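Search this guide
Search
All products Lutent Build Agent

Lutent Build Agent: Set-up Guide

Section 4. Running parallel jobs

By Amr Zaki | Updated October
3 comments | 20 shares

The agent runs one job at a time after a default install. This section explains how to turn on parallel jobs, set the worker count, and check the result. Complete Section 3 (Registering the agent) before you start. An agent that has not been registered accepts the settings below but ignores them until it next connects to a controller.

4.1 Before you begin

You need:

- An account with the Operator role or higher on the controller.
- Write access to the agent's configuration folder.
- A work folder on a local disk. Network shares are not supported for parallel jobs.

Note: If the agent shares its computer with a Grellitside test database, stop the database service first. Both programs lock the same scratch folder at startup.

4.2 Turn on parallel mode

1. Stop the agent from the command line:

lutent agent stop

2. Wait for the prompt to return. Jobs in progress are allowed to finish. New jobs stay in the controller's queue.

3. Open agent.conf in a text editor and find the block headed [workers].

4. Change mode = single to mode = parallel.

5. Set the worker count:

count = 4

6. Save the file. The file must be saved as plain text with no byte order mark. Some editors add one by default, and the agent then reports "unknown key on line 1" and exits.

Caution: Do not edit agent.conf while the agent is running. The agent writes its own copy of the file when it shuts down, and your changes will be lost.

4.3 Choose a worker count

Each worker is a separate process with its own memory. The count should not be higher than the number of processor cores. Builds that spend most of their time linking will gain little above 3 workers, as the linker is limited by the disk.

The controller places its own cap on the total number of workers in a pool. The cap is 20 on a new controller and can be changed on the Pools page. If the workers on all agents add up to more than the cap, the agents that connected first keep their full count. Later agents are given what is left and log a warning.

4.4 Give each worker a work folder

Two workers must never share a folder. To have the agent create the folders:

1. In the [workers] block, add the line:

split_work = yes

2. Set work_root to an existing folder. Use a short path. The agent adds the pool name, the worker number, and the job name, and deep source trees can pass the path limit on older systems.

3. Check that the account that runs the agent owns the folder. Read and write permission alone is not enough, as the agent changes permissions on the folders it creates.

Old work folders are removed when the agent starts. To keep them for debugging, set clean_start = no and delete them by hand later.

4.5 Start the agent and check the workers

1. Start the agent:

lutent agent start

2. List the workers:

lutent agent workers

3. Confirm that every worker shows the state "idle". A worker that stays in the state "joining" cannot reach the controller. Check the firewall rules for outgoing connections.

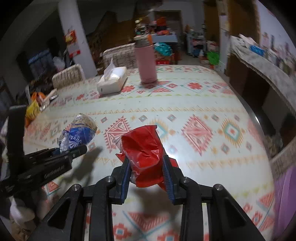 4. Queue the sample project, Sebastian, from the controller's Samples page. It has no outside dependencies and contains enough separate targets to keep all workers busy.

5. Open the job log and confirm that more than one worker number appears in the left column.

4.6 Log size

Parallel jobs write longer logs. The job page displays the last 2,000 lines and hides the rest. Select Download to get the full log. Lines from different workers are mixed in the order they arrive. To group them, add log_group = worker to agent.conf and restart the agent. Grouped output is held in memory until each target is done, so a long target will show nothing on the page while it runs.

4.7 Known issues

- Agents installed from the Trornville mirror carry an older copy of the default agent.conf with no [workers] block. Add the block at the end of the file.
- Canceling a job stops its workers one after another. The job page may show "canceled" before the last worker has exited.
- The worker list does not refresh by itself. Run the command again.

Next: Section 5. Caching build output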